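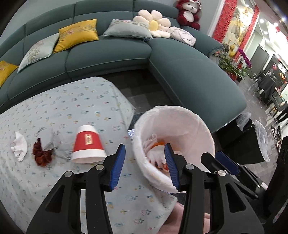 *Page last changed: April, 4:15 pm*

Hi Krishnamoorthy,

Second progress note on the Cludov hand-held grippers, and a longer one than last time, so get a coffee. We've had the kits in Mokodville long enough now that I've stopped babying them, and I have opinions!

**Where we are**

We planned on 700 takes for this stage and we have 707, so the count is done with a few to spare. Of those, 277 are table clearing, the job in the photo up top: tissue, wrapper and paper cup on the tablecloth, lined bin right beside it. The rest are split between putting cushions straight on sofas and moving small stuff from one surface to another. I haven't finished checking the cushion takes, so please don't quote the total to Gautier as "all usable" yet. I'll have a proper number in the next note.

**What I like**

The fingers. I was ready to complain about them and I can't. The blue pads are ribbed, and the ribs do a lot of work on a paper cup, where you want to hold on without crushing the thing. The linkage opens wide enough that I can come down over most household trash without fussing over the angle first. It's also simple to look after – the pivot pins are right there on the outside, I can see if one's working loose, and I wipe the pads at lunch and again when we pack up.

People pick it up fast, too. I give a short talk, hand it over, and by the end of the first session they've usually stopped looking at their own hand and started looking at the trash, and that's the moment the takes get good.

**What I don't like**

Thin plastic. A clear wrapper lying half over something else is the worst thing you can ask this gripper to pick up, and of course that's how wrappers lie on real tables. You pinch, you get the wrapper and the corner of whatever is under it, or you get tablecloth. Tablecloth is a problem all by itself (a loose corner hanging down near your hands is asking for it). I've asked Plamilbridge whether they sell a narrower pad tip and they said they'd look into it, and I've heard nothing back. Could you give them a nudge? They answer your emails.

The other gripe is weight. By mid-afternoon my wrist knows about it. We've gone to shorter turns with a swap in between, and the takes after the swap are noticeably steadier, but it does mean the day stretches out. The strap that came in the box is too short for anybody with a big hand, so I bought longer ones out of petty cash. Receipt's in the folder.

Battery life is fine. Charging is annoying – the cable only goes in one way, the socket is dark, and I've bent one plug already. Sorry.

**On living rooms**

You asked last time if we could just do all this at a bench in the office. We could, and it would be quicker, but I'd rather keep going with rooms like this one. Big curved sofa, pillows, a teddy bear up on the sofa back, plants behind the end of it, grey floor tiles, bright ceiling lights further back. The office bench has none of that, and Gautier were clear at the kickoff that they care about ordinary homes.

**Money and kit**

We're inside the budget. I'd like to keep the three kits we have for another month instead of sending one back, mainly to cover breakages. Plamilbridge will extend on the same terms if we tell them by the end of April.

**Next**

Finish checking the cushion takes, redo any wrapper ones where the cloth came along for the ride, and write up the pad wear. If you want to come by and try a session yourself, please do! Mornings are better, before my wrist gets grumpy.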